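The Long Road to Clean Socks

Noel Marquez has a washing machine that takes 73 minutes to do a load and a robot that would like to help. The robot lives in a shared workshop called Skevevton, where rent is cheap and the other members have learned to step over cables.

Marquez named it Gomia. It has two arms, and they don't match: an open hand with black fingers on the left, a boxy white gripper on the right. The hand cost him $385 secondhand. It is good at waving. 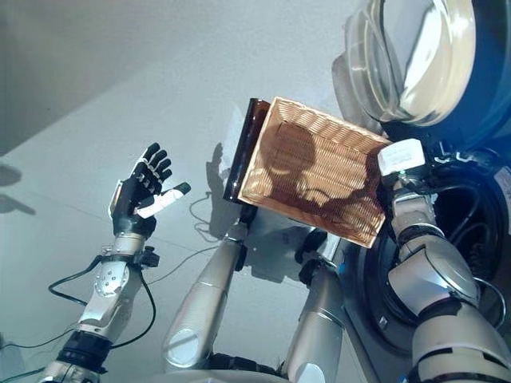

Laundry was his wife's suggestion, made in October and possibly not meant as one. He has since written 6 versions of the software. Version four had strong views about towels. "I could do a load myself in the time it takes to boot," Marquez says, and then he boots it anyway.

Most evenings go to wiring. The white finger on the gripper carries a black pad, and close by hang four black connectors with pale bands, a row Marquez can now find by touch – a skill he never asked for.

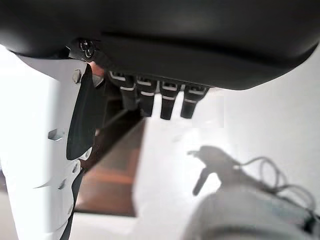

What Comes Next

Folding, in theory. Marquez has a notebook page headed "Shirts" with nothing under it. Fitted sheets are not being discussed.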